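Talks Notes Slides Archive Contact

Talks > Facilities and Supply > Speaker Notes

7 min read

Cycle Counting in Small Stockrooms: Speaker Notes

Slide 1. Title

Wait for the doors to close. Give the running order: count classes, location labels, tolerance, recounts, posting. Questions at the end except for terminology, which can be raised at any point.

Slide 2. Scope

The talk covers stockrooms with one or two issue points and no dedicated inventory staff. Warehouses with continuous receiving are out of scope. The method was set up at the Partington site and later copied to Clisness with minor changes to the labels. Both sites keep records in Varell. Any system that holds a location field, a unit of measure and a last-counted field will do the same job.

Define the terms before moving on. Book quantity is what the system holds. Shelf quantity is what the counter finds. Variance is shelf minus book, so a shortage is negative. State the sign convention twice. Partington ran for a full quarter with the sign reversed on one report.

Slide 3. Why not the annual count

The annual count closes the room, uses people who do not handle the parts, and produces a correction with no cause attached. By the time a variance is found, the paperwork that would explain it is in a box. Cycle counting spreads the same labor over the year and keeps the variance close to the transaction that made it.

Do not oversell this. If issues are not being recorded at all, cycle counting will report the same fault every week.

Slide 4. Count classes

Class by movement first, value second. Fast movers are class A whatever they cost. Slow, expensive items are class B. Everything else is class C. Under the Partington schedule, A items are counted monthly, B quarterly and C once a year. An item moves class only at the July review. Allowing moves in between makes the schedule impossible to audit.

Kits are counted as kits if sealed and as components if opened. An opened kit left on the kit shelf is recorded as a location error and does not go in as a shortage.

Slide 5. Locations and labels

One item, one home location, with overflow permitted only where the overflow location is recorded. Labels carry aisle, bay, shelf and bin in that order. The Clisness labels drop the aisle, as the room has only one.

Bins holding loose items need the unit of measure on the label in words. "Each" and "pack" are the two that get confused. A bin of packs counted as each will show a large negative variance, and the recount will usually repeat it if the second counter reads the same label.

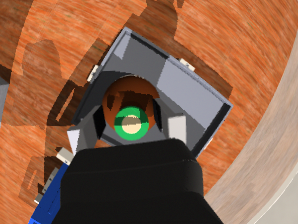
Loose items are counted out of the bin into a second, empty bin and then returned. Counting in place is acceptable only where every item can be seen without moving another. Weigh counting is acceptable for hardware with a consistent unit weight, with the tare checked at the start of each session.

Slide 6. Blind counts

The count sheet shows location, item and unit. It does not show book quantity. Clulla, the handheld app used at Clisness, displays book quantity by default, and the setting has to be turned off for each user profile. Check it after every update.

Issues stop for the location being counted, and only for that location. The counter hangs a tag on the shelf. Anything taken during the count is written on the tag with the time, and the tag goes in with the sheet.

Slide 7. Tolerance and recounts

Class A tolerance is zero. Class B is zero. Class C is 2 percent of book quantity, rounded down. Anything outside tolerance gets a recount by a different person within 72 hours. If the two counts agree, post the second count. If they disagree, a third count is done with both counters present.

Expect a question on why the window is not shorter. The Partington room is unstaffed on weekends, and a shorter window expired before anyone returned.

Slide 8. Results

Location accuracy at Partington on the first full pass was 78 percent. Pause here. The figure is by location, so a location either matches or fails. Accuracy by value will look better and should not be used to compare rooms.

Most failures were in unit of measure and unrecorded overflow. Loss was a small part of it.

Slide 9. Posting

Adjustments are posted on Monday before issues open. Every adjustment carries a reason code. "Unknown" is a permitted code and should be used when it is true. Forced codes produce clean reports and bad data.

Keep count sheets and tags together until the next July review.

Slide 10. Questions

Have the blank count sheet and the tag template ready on the next slide. If asked about barcode scanning: it fixes item identification and does nothing for quantity.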